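Travel and Hospitality Studies
Handout 6: Reading hotel reviews with your guard up
16 May 2018

Bring this to the seminar along with your notes on pricing. We will not have time to go over the basics again.

What a score hides

Most booking sites boil a hotel down to one number. Guests treat that number as a measurement, and I wish they wouldn't. It is an average of moods, taken from people who chose to write. The guest who slept fine, ate the eggs and left on time mostly doesn't bother. You hear from the delighted and the furious, and from people who got an email asking them to "share the love" while they were still in the taxi.

Look at the Adcombe case from February. The hotel had 3200 reviews and a very high score. Sounds solid. Sort them by date, though, and a big share arrived in the same few weeks, right after the front desk began handing out drink vouchers at checkout. Were those reviews fake? Probably not. Real guests wrote them. I still wouldn't plan a honeymoon around them.

The Lund guesthouse is the opposite problem. It had only 40 reviews, and one angry family (four separate posts, same complaint about parking) pulled the score down for a whole season. Small samples swing hard. Several of you wrote in your last papers that the Lund place was "declining." Nothing in the reviews shows that.

Words to distrust

"Steps from the beach." How many steps, and does a highway come into it?
"Recently renovated." Ask which rooms. Lobbies get done first.
"Boutique." Has no agreed meaning that I have ever been able to find.
"Up to 6 guests." Check for the sofa bed.
"Ocean view" and "oceanfront" are different room types at most properties and are priced that way. "Partial view" can mean leaning over the rail.

Photos

Read them for what they leave out. At Norimton, the resort we use for the group exercise, the listing has plenty of pool pictures and none of the street side. Guest photos are better, but they have their own slant - people shoot the first hour of the stay and then the thing that broke.

Star ratings

These vary by country, and some hotels simply award themselves the stars. Find out who gave them before you quote them in a paper. The Loteck rating sheet we hand out in class has a column for this. Please fill it in this time.

For the group exercise

Take the Norimton listing and throw out every review with no specific detail in it. "Amazing stay, will be back" goes. "The shower on the third floor ran cold after eight" stays. Write one page on what is left, and say plainly where you can't tell. I would sooner read "unclear" than a confident guess. 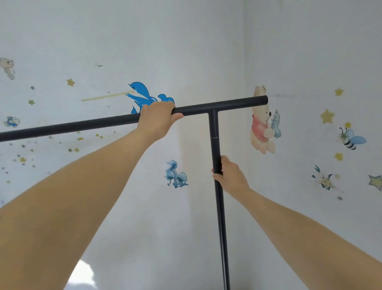
How many reviews does a hotel need before its score can be trusted?

There is no safe number. A hotel with 1000 reviews collected through a giveaway may tell you less than a small one with a steady trickle of detailed posts. Check the dates and read the middle scores first.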